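**Hydrangeas keep flopping the day after I arrange them. What am I doing wrong?**

Asked Saturday, October 22, 2022 in Garden & Home > Cut flowers
Viewed 1,549 times

I have one hydrangea bush, inherited with the house, and it produces flowers the size of a toddler's head. Outdoors they last for weeks. Indoors they last until breakfast. I cut them in the evening, put them in a nice clean vase with cool water, go to bed feeling like a person with standards, and come down to something resembling a wet flannel.

The roses in the same vase are fine. The roses are smug, frankly. So I don't think it's the water.

Things I have tried: sugar, a penny, an aspirin, and a sachet of Fudeo flower food that cost more than the vase. My mother-in-law is coming for a fortnight and I would like there to be one living thing on the table.

– Sodden in Raltelville

---

**Answer 1** (accepted)

Drop the penny. Modern ones are mostly steel anyway.

Hydrangeas have two problems. They lose water through those enormous heads faster than the stem can replace it, and the cut end gums up with sap. Roses are much less greedy, hence the smugness.

What works for me, after years of flannels:

1. Cut early in the morning, and take the bucket of water out with you. Evening is the wrong end of the day, as the plant has been out in the sun losing water since dawn.
2. Pick older heads that feel slightly papery. The soft new ones are lovely and will let you down.
3. Strip nearly all the leaves. One near the bloom is plenty.
4. Recut the stem at a sharp slant and stand the bottom 2 cm in just-boiled water for thirty seconds. Keep your face and the petals out of the steam. Then straight into deep cool water for a few hours before you arrange anything. 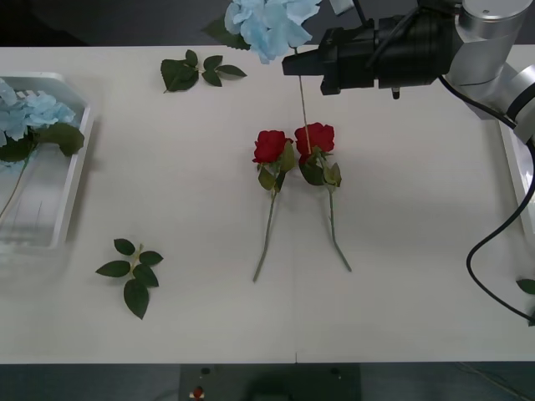 *Pale blue hydrangea and red roses on a white table.*

If one wilts anyway, put the whole head under in a sink of cool water for an hour, face down. They drink through the petals. It looks like a drowning, but most of mine have come round.

Also keep the vase away from the fruit bowl and off the radiator shelf. Someone always has a radiator shelf.

*Comment from the asker:* The boiling water thing felt like an act of violence but I've done three and they're all upright this morning. The mother-in-law has asked whether they are silk. I am choosing to take this well.

---

**Answer 2**

Alum. It's with the pickling spices. Dip the cut end in the powder, a centimetre or so, then in the vase. My gran swore by it and she did the church flowers in Flastus until she fell out with the church.

I wouldn't bother with boiling water if you have alum. Don't do both, there's no need to go mad.

*Comment from Ngaio Maihi:* Seconding alum. You do have to recut first though, or you're just seasoning a dead stick.

---

**Answer 3**

Have you thought about dahlias? We pulled our hydrangea out in July and put in dahlias from Cartwright and haven't looked back. Well, slugs. But otherwise haven't looked back.

*Comment from the asker:* I have not thought about dahlias. I have thought about the size of that root ball, and then about having a sit down.

*Comment from Answer 3:* Fair. It took us two weekends and a fork. The fork didn't make it.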